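# Working Beside the Box Station: A Guide for Packing Staff

This guide explains how to share carton handling with the two-arm station at the Ogola site. It applies to packing staff and shift leads. Questions may be directed to Akinyi Rweyemamu, site operations.

## What changes in your job

Carton handling was previously done entirely by hand, almost 200 boxes per shift. The station now takes a portion of that work. Staff remain responsible for selecting stock, checking condition, and deciding when a carton is unfit for use. No position is graded lower as a result of the change, and time spent in training is paid.

## Before you start

1. Sign in at the station terminal with your own badge.
2. Inspect each carton for torn flaps and loose tape. Set doubtful cartons on the reject shelf.
3. Place one carton on the work surface with a flap raised, then step back behind the floor line.
4. Press **Ready**. The arms do not move until you do.
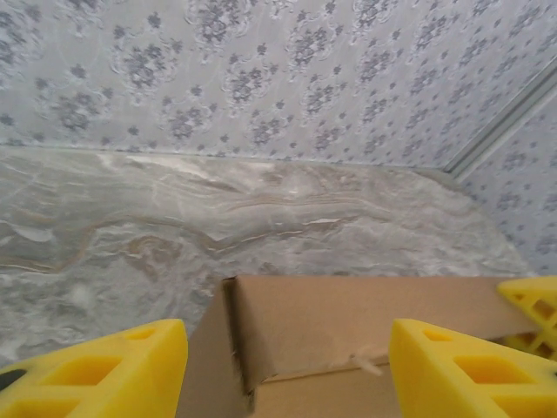 **Who decides whether a damaged carton is used?**

The packer on duty decides. The station may flag a carton, but it may not overrule a person, and a shift lead may not ask you to pass a carton you have rejected.

## During the cycle

Keep hands, sleeves, and lanyards clear of both arms. If a carton slips or folds the wrong way, press **Hold** and wait for both arms to stop. Do not reach in to straighten it while either arm is moving — this applies to experienced staff as well.

Flat cardboard should be placed in the center of the surface, within reach of both grippers. Small items may be left beside it only if they are outside the path of the arms.
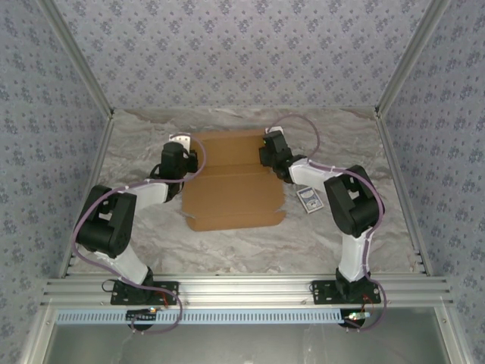 *Both arms at the upper corners of a flattened piece of cardboard.*

## After a stop

Record every stop in the shift log, including the time and what you observed. Entries are used to adjust the station and are not used in performance reviews. Chunhua Yan reads the log each morning and will reply to any entry marked for follow-up.

After 19 stops in one shift, the lead returns the line to hand packing until the station has been checked.

## Rotation and training

Staff rotate off the station after 2 hours. New operators complete one supervised shift with Eleni Petek before working alone. The next review of this procedure takes place in June, and written comments from all shifts are welcome before then.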